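How to Run a Desk-Side Waste and Recycling Changeover in a Small Office

Last updated September 2025

Most small offices have a waste bin at every desk, a recycling box by the copier, and no agreement on what goes in either. A changeover means deciding which bins stay, where the shared ones go, and who empties what on which day. We did ours at the Sedcombe building first and then at Larnport, and the steps below are the ones we kept.

Before you start

You need a floor plan, even a rough one drawn by hand, and a copy of your hauler's accepted-items list. Get the current list. Ours had been pinned to the kitchen corkboard so long that it still allowed plastic film, which the hauler had stopped taking.

You also need to know what the cleaning contract says. Many contracts cover "desk bins emptied nightly" and nothing else. If you add shared stations without changing the wording, the cleaners are not obliged to touch them.

Step 1. Look at what is being thrown away

Pick an ordinary working day. Avoid the week of a move, a big delivery or the December parties. At the end of the day, collect the bags from one area, lay a tarp in the loading bay, and sort the contents into paper, containers, food and everything else. Wear gloves.

Write down the weight of each pile. A luggage scale works if you hang the bag from it. At Sedcombe, paper made up 40 percent of what was in the desk bins, and nearly all of it could have gone into recycling.

Step 2. Choose the station spots

Put shared stations where people already walk: the kitchen, the copier, the door to the stairs. Keep them out of marked exit routes and clear of the swing of any door. Check with your building manager before placing anything in a corridor, as many buildings do not allow it.

Each station should have a landfill bin and a recycling bin side by side. A lone recycling bin fills up with trash. Food scraps only need a bin in the kitchen, and only if you have a pickup for them.

Step 3. Decide on the desk bins

You have two choices. You can remove them all, or you can keep a small one for anyone who wants it and make that person responsible for emptying it. We went with the second. Full removal saves more liners, but it led to a lot of complaints at Larnport and we put some back.

If you keep desk bins, keep them small. A small bin gets emptied before it turns into a problem.

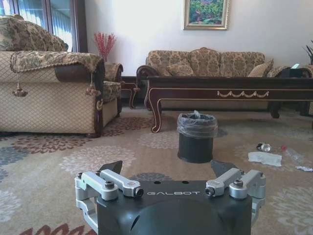
Office Services – Facilities and Mail Team

Set a rule about liners at the same time. Desk bins that only hold dry waste can go without one and be wiped out when needed. Anything that takes food should have a liner, tied and replaced whenever it is emptied.

Step 4. Label everything

Use the same label on every station. Put it at eye level on the wall as well as on the lid, because a lid label disappears when the lid is up. List the items people in your office really throw out: coffee cups, salad boxes, envelopes with windows. Set the main words in type at least 70 points high so they can be read from across the room.

Step 5. Tell people, then switch

Send one short notice a week ahead and a reminder the day before. Include the date, the map and a name to contact. Switch over after hours so that everyone comes in to the finished arrangement. Wajid Sethi handles questions for both of our buildings and can send you the notice we used.

Step 6. Check and adjust

Repeat the sort from Step 1 after 11 weeks, in the same area. If recycling is still full of food, move the station or change the label before you send another email.

Common problems

Fruit flies: usually an unrinsed can in the recycling. Wash the bin with dish soap and let it dry upside down.

Overflow on Mondays: ask for the last pickup of the week to be moved later in the day.

Cleaners mixing the bags: use clear liners for recycling and black for landfill, and write this into the contract.

Old bins left over: stack and store a few as spares. Offer the rest to other departments before you dispose of them.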